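Truselham Home Repair Forum
Wood finishing and furniture

Gap opening and closing along the end of a solid wood table top

Posted by Hazem Ezzat
November 29, 2025

I have a dining table with a solid top made up from glued boards. It measures 1,586 mm long and was finished with hard wax oil in August. The top is fixed to a softwood frame with screws driven straight up through the rails. There are no slots or brackets.

Since the heating went on, two things have happened. A hairline gap has opened along a glue joint at one end, 200 mm long when I last checked. The top has also cupped slightly, with the edges higher than the middle. A straight edge laid across it shows daylight underneath.

I would like to know whether to fill the gap now or wait, and whether the fixings are the cause. The table stands with one end near a radiator, and moving it is awkward but possible.

Wiesława Kwiatkowski

Do not fill it yet. Wood shrinks across the grain as it dries and hardly moves along its length. Your top is trying to get narrower, and the screws through the rails are holding it at its summer width. Something has to give, and a glue joint near the end is the usual place, as the end grain loses moisture faster than the rest.

Look at the underside before doing anything else. Many tops are oiled on the face and left bare below. The bare side then takes up and gives off moisture more quickly than the finished one, and the board bends. Edges up in a dry room does not fit that pattern well, which makes me suspect that the heat is reaching the upper face first, or that the underside has more finish on it than you think.

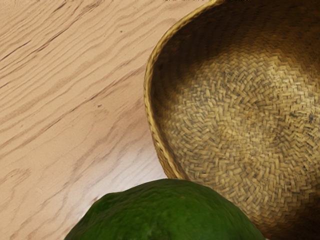 Once the screws are out, leave the top resting on the frame for a few weeks with the heating at its normal setting. Measure the width at both ends and in the middle, write the figures down, and repeat at the same time each week. When they stop changing, the top has settled for the winter.

Then refit it with slotted brackets or wooden buttons. The slots must run across the width of the table. One fixed screw at the middle of each end rail is fine and keeps the top centred – everything else should be free to slide. Tighten the screws until they are snug and no further.

If the gap has closed by then, leave it alone until the spring. If it is still open, work thin glue into it with a blade and clamp it lightly. Filler in a moving joint gets squeezed out when the damp weather returns.

Give the underside the same number of coats as the top, including the end grain.

Storkwood

Had the same on mine. I used wax stick in a matching colour and it looked all right until summer, when it came up in a ridge and had to be scraped off. Move the table away from the radiator. I kept mine 100 mm from the wall and that was not enough.

Hazem Ezzat

Thanks both. The underside is bare, so no extra finish there. The screws came out with some force and the gap narrowed slightly straight away. I have turned the table so that the split end faces the room, and will measure weekly before buying brackets.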